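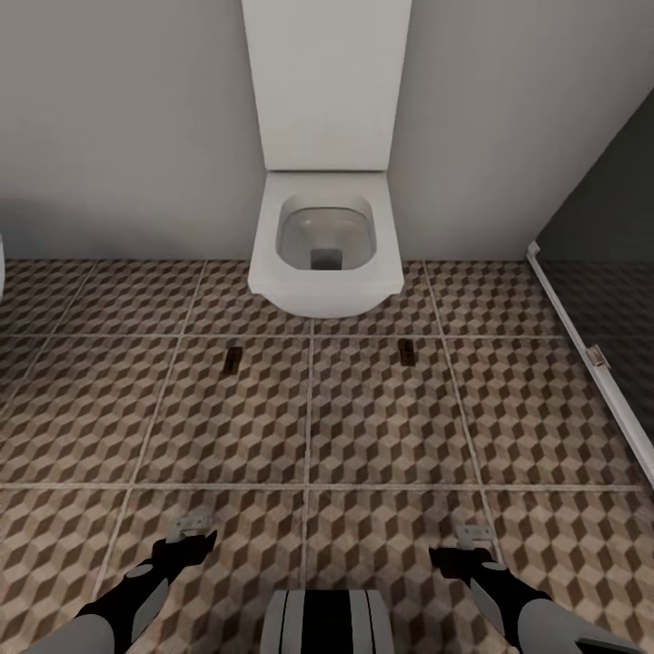
According to Savita Kashyap, a policy that cleans well in one simulated bathroom has shown only that it knows that bathroom, and the method now called Drustidis should be judged on rooms it has never been given. The remark, made in a review of the first draft, shaped much of the later evaluation.

Drustidis is a procedure for training two-armed mobile robots in rendered household interiors, with emphasis on small rooms in which fixtures limit the approach of the arms. It was developed by Horacio Sosa and Dardo Bravo at the Matar laboratory and first released on Sep 15, 2019. The name covers both the training procedure and the set of rooms distributed with it.

Background

Earlier work at Matar used a single room layout and changed only the starting pose of the robot. Policies trained this way reached high success rates in the training room and failed when the floor pattern or wall color was changed. Bravo attributed the failures to the visual encoder, which had learned to use grout lines as a distance cue. Strongly patterned floors, such as tiles with an isometric cube design, produced the largest errors — the printed cubes were read as real edges.

Method

Each training episode draws a room from a pool of 123 layouts. Geometry, surface texture and lighting are sampled separately, so that the same toilet may appear against different floors and partitions. Wall-hung fixtures are included on purpose. The gap between bowl and floor is open to a gripper, but a simplified collision model that extends the fixture to the ground will block it. Drustidis therefore uses convex pieces fitted to the underside of the bowl.

The policy receives color images from a head-mounted viewpoint and the joint angles of both arms. It outputs target poses for the two grippers at a fixed rate. No depth image is used. Tinted glass is rendered with partial reflection, and contact with a glass panel ends the episode.

Training has two stages. In the first, the policy imitates 1,342 teleoperated demonstrations. In the second, it is refined by reinforcement learning with a penalty on arm-to-arm contact.

Evaluation

Testing used over 3,000 episodes in rooms withheld from training. Success required that the target object be grasped, lifted and held clear of the floor until the end of the episode. Removing texture sampling caused the largest drop in success. Removing the fitted collision pieces had little effect on open floor but a marked effect near wall-hung fixtures, where the policy learned to avoid positions it could have reached.

Limitations

Pascual Herrera has noted that the rooms contain no standing water and no soft objects. Friction is constant across each floor. Transfer to physical robots was not tested in the original release, and a later trial at Guton covered only one kind of gripper.

See also

Domain randomization
Bimanual manipulation
Flirkside room set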